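Fios > Robótica em casa > Testes de leitores

Kotine, o plano mensal de humanoide da Ratness: o que achei depois do período de teste (fio)

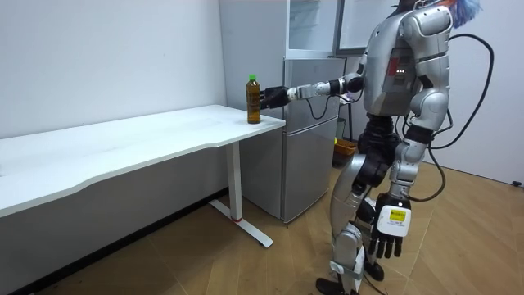
A mão a poucos centímetros da garrafa de tampa verde, na ponta da mesa branca.

1/ Prometi a meio mundo que contava como foi, e cá estou, com um chá ao lado e notas a mais. A Ratness aluga o robô e vende por cima um pacote de tarefas chamado Kotine: pegar, pousar, levar de um lado ao outro. Testei só o pacote básico.

2/ Primeiro o preço, que é o que toda a gente me pergunta por mensagem: 316 euros por mês, com caução de 3000. É muito dinheiro, eu sei, e já lá vamos.

3/ A instalação levou uma manhã inteira. Veio o Fergus Mackay, da assistência, um senhor de uma paciência infinita, que mediu a sala, ensinou a altura da mesa ao sistema e ainda respondeu às perguntas todas da minha mãe (e foram bastantes!).

4/ Garrafas, então. Escolhi uma alta e esguia, com o plástico às ondinhas, porque as lisas e largas me pareciam fáceis demais para um teste a sério. O braço estica quase na horizontal e os dedos vêm abertos, já a curvar. Gosto de ver essa aproximação, tem qualquer coisa de cuidadoso.

5/ Fiz 122 tentativas ao longo do teste, todas com garrafas de plástico. Falhou 11, quase sempre quando eu as punha mesmo encostadas ao canto da mesa. Com copos nem tentei, o manual do básico desaconselha e eu sou obediente.

6/ O que me cansou foi a lentidão. Do pedido até a garrafa sair da mesa passam uns 60 segundos. Para quem tem pressa de manhã não serve - para quem tem dificuldade em levantar-se, como a minha mãe nos dias maus, já é outra conversa.

7/ Os cabos também pedem atenção. Há um grosso que sai das costas e faz uma volta larga para o lado, e eu passei a primeira semana a desviar-me dele. Perguntei se havia versão sem ele e disseram-me que talvez em março.

8/ A Marit Söderlund experimentou o da Burnlow no mesmo género de sala e diz que é mais rápido, mas que a aplicação é uma tristeza. A do Kotine está bem traduzida e percebe-se à primeira, até a minha mãe mexe nela.

9/ Se fico com ele? Mais um mês, fico. Mudei para o plano sem fidelização, que custa um bocadinho mais, e quero ver a atualização que anunciaram para a pega junto às bordas. Se alguém tiver o pacote médio, conte-me como se porta com copos, que estou mesmo curiosa.

Fios recentes
Burnlow ou Ratness: comparação de aplicações
Tjoa, primeiras impressões do braço de bancada
Cauções e seguros no aluguer de robôs
Que altura de mesa escolher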